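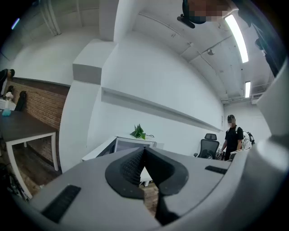

Chapter 7

Working near hand-held and arm-mounted grippers

A gripper is the part of a robot system that touches the work, and it is also the part most likely to touch a person. Most of the rules in this book so far have dealt with the arm: how fast it may move, how far it may reach, and what must happen when someone steps inside its working area. This chapter deals with what is fixed to the end of it, and with the same tools when they are held in the hand. The finger pads are the first thing to look at. A ribbed inner face gives a better hold on a smooth object, but ribs also collect dust and grit, and the narrow gap between two angled pads is a place where a fingertip, a cuff or a cable can go. The room comes second. Many grippers are now used in ordinary offices, with desks, monitors, mesh chairs and people standing a short way off, and the rules written for a fenced cell in a factory do not always fit such a place.

By the end of the chapter you should be able to inspect a gripper before use, mark out a working area in a shared room, write a short risk assessment for a hand-held tool, and decide when a tool must be taken out of service.

7.1 Who the rules are for

Three groups of people have to be thought about. Operators hold the tool or run the arm. Helpers place and remove objects, reset the table, or note down results. Bystanders are everyone else in the room, including those who have nothing to do with the work and may have their backs to it.

Operators are normally trained. Helpers are often trained less well, although their hands come closer to the fingers than anybody else's. Bystanders are not trained at all, and a rule that depends on a bystander knowing something is a poor rule. If a passage has to be kept clear, mark it on the floor. If a table is in use, put a sign on it.

7.2 Hazards of the tool

The main hazards of a small electric gripper are these:

Trapping between the fingers, or between a finger and the body.
Dropping the tool or the object it holds.
Sharp or worn edges on pads and covers.
Snagging of cables, sleeves, lanyards and hair.
Strain in the wrist and shoulder of the person holding it.

The last is easily forgotten. An arm does not get tired, so the standards for arms have nothing to say on the matter. A hand-held tool is another case. Weight, balance and the length of the session all count, and a tool that is comfortable for a minute may not be comfortable for an hour. Plan breaks before the session starts -- operators who are left to choose tend to work on until something aches.

7.3 Inspection before use

Inspect the tool at the start of each session and again after any knock. Switch it off first. Look at both pads in good light and check that they are firmly fixed and that the inner faces are clean. Look into any slots in the body for loose material. Open and close the fingers by hand if the maker allows it, and feel for grit or uneven movement. Then switch on, and run one full opening and closing with nothing between the fingers.

Write the result down, even when there is nothing to report. A log with gaps in it cannot show when a fault began.

Case study: the Skevby workshop

Skevby is a shared workshop with one long room. Algirdas Kivi, who was in charge of safety there, went through the inspection log for the year up to December and found 641 sessions recorded. Of these, 588 had an inspection entry. The rest had none, and most of the missing entries were for afternoon sessions, when a tool was passed from one operator to the next without being switched off.

Kivi changed one rule. An inspection would be tied to the change of operator and no longer to the time of day. Agnese Sakalauskas, who ran the training, rewrote the handover card so that the incoming operator signed it and the outgoing one did not. The workshop also set a limit of about 2,000 closings for a pair of pads, after which they were replaced whatever their condition.

Before reading on, consider what the second rule costs, and whether a limit based on measured wear would be safer or only cheaper. We return to the question in section 7.6.

7.4 Marking out a shared room

Start with a plan of the room as it is used on a working day, with the chairs pulled out. Draw the reach of the operator holding the tool at arm's length, and add one pace in every direction. Any desk that falls inside this line should be free of other work during a session.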